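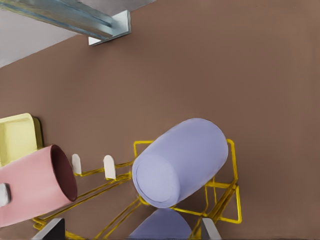
Sim checks before dish rack tasks: what must be written down?

dace_g
Hello all. I am writing the rules for our simulated dish rack task at Trastov, two arms, mugs, one wire rack and a tray. My draft has 9 rules. The one that makes trouble is rule 4: "A run may start only when no mug lies on its side across the rack." My colleague says it is too strict. How do you do it?

kitell_user
Too strict for me also. A mug on its side is a normal start state in a kitchen. If you forbid it, your policy will never learn to recover. I would only forbid a mug that passes through the wires, because this is a physics error.

Cheuk-hei Fang
I disagree a little. Both are allowed with us, but they carry different labels. We keep "tidy start" and "disordered start" in separate sets and report the success rate for each. When we mixed them, one number looked good and told us very little.

dace_g
Thank you, labels are a good idea. Then I have a second question, about two arms working at the same time. My rule 7 says that one arm waits while the other is over the rack.

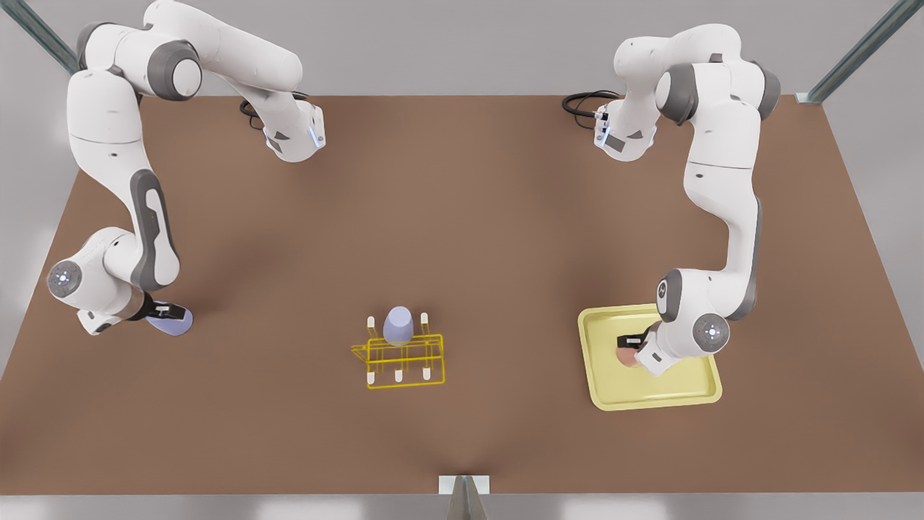

Both grippers holding an object, one beside the rack and one over the tray.

bayram12
With this distance between the grippers I would let both move. Waiting doubles the length of the episode and you get many idle steps. Put a minimum distance in the rule and let the simulator check it.

kitell_user
+1 for distance. But please write from which point you measure - finger tip or wrist. We lost 700 episodes to this, two people had read the same sentence differently.

Cheuk-hei Fang
For the sim I agree. For real arms I would keep the waiting rule, at least in the first 12 runs after any change of the scene.

dace_g
I do not like to have different rules for sim and real, people forget which one they are reading. But I will change rule 7 to a distance, measured at the finger tip, and rule 4 to labels. Rule 8 (who may delete a failed run) I will post in May, it is still not clear to me.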